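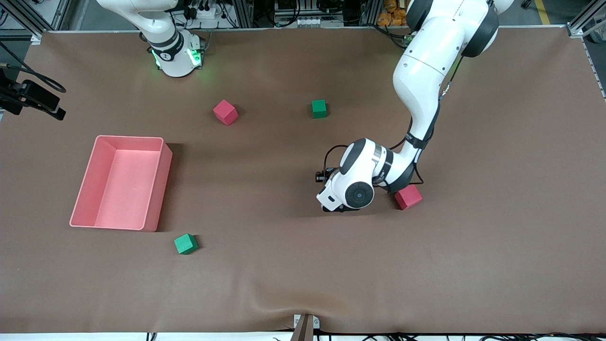 Foam cubes and a pink bin on a brown table cover.

Most rental contracts for storage space quote floor area. Floor area is easy to measure and easy to advertise, and it is a poor guide to what a tenant can store. The figure that matters is usable volume, and I think landlords should be required to print it next to the price.

Take the unit I rented from Kilulau in June. The listing gave 5 square meters. It did not give the ceiling height, the depth of the door swing, or the position of the sprinkler line, under which nothing may be stacked. With those deducted, I lost almost 2 cubic meters. A neighboring firm, Sultberg, charges more per square meter and has higher ceilings. On volume it is the cheaper of the two, and no reader of the listings could have worked that out.

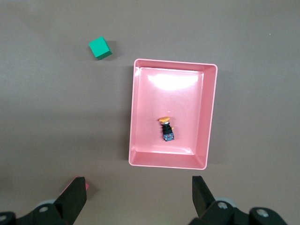
Green cube and pink tray with a push-button switch.

Geert Cuypers, who managed the Lendell site for five years, objects that volume depends on how well a tenant packs. He is right about packed volume. Usable volume is a property of the room: clear height times clear floor, minus fixed obstructions. One person with a tape measure can record all 3 values in a single visit, and the result holds until the room is altered.

Koster already lists clear height on its larger units. Extending the practice to small units would add one line to the form.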